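Vusby is a mobile app that reminds users to take breaks during desk work. It was designed by Morena Cirillo and is published by Skikton. A break is prompted every 35 minutes by default -- the interval can be changed in the settings.

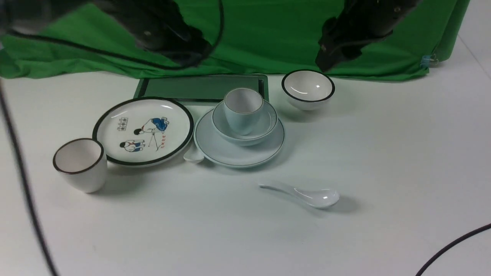
The free version includes 13 stretching routines. Sleep tracking, first tested in a separate app called Fatodau, was added in version 2.

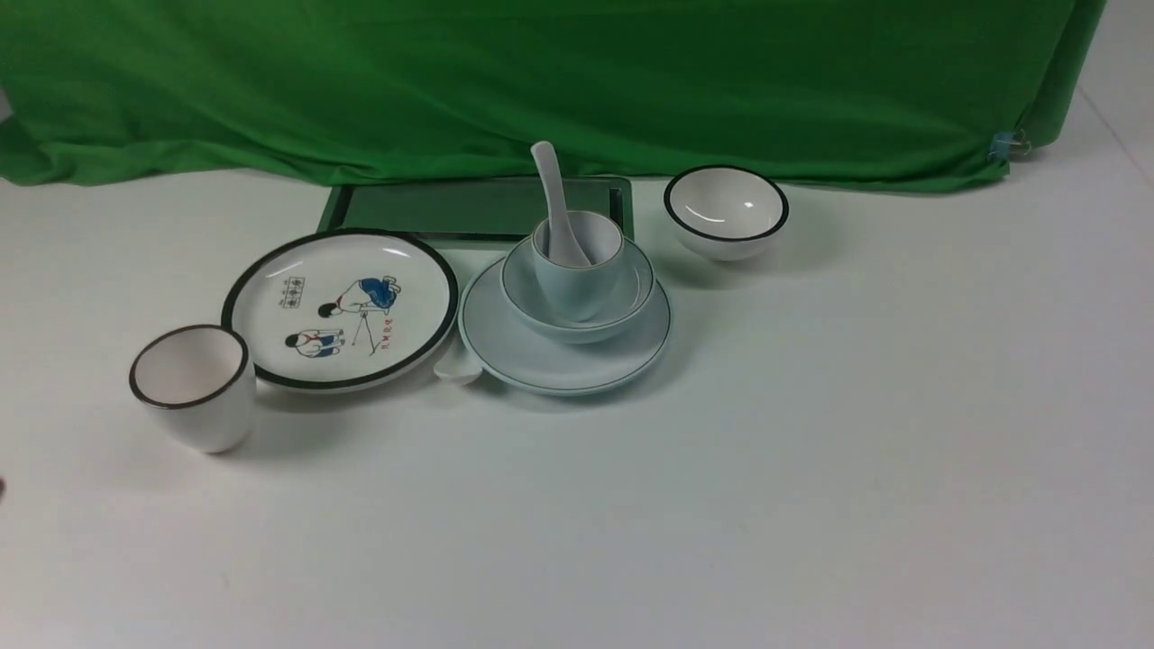 Tableware and a dark green tray on a white tabletop

Vusby does not require an account. Break history is stored on the phone.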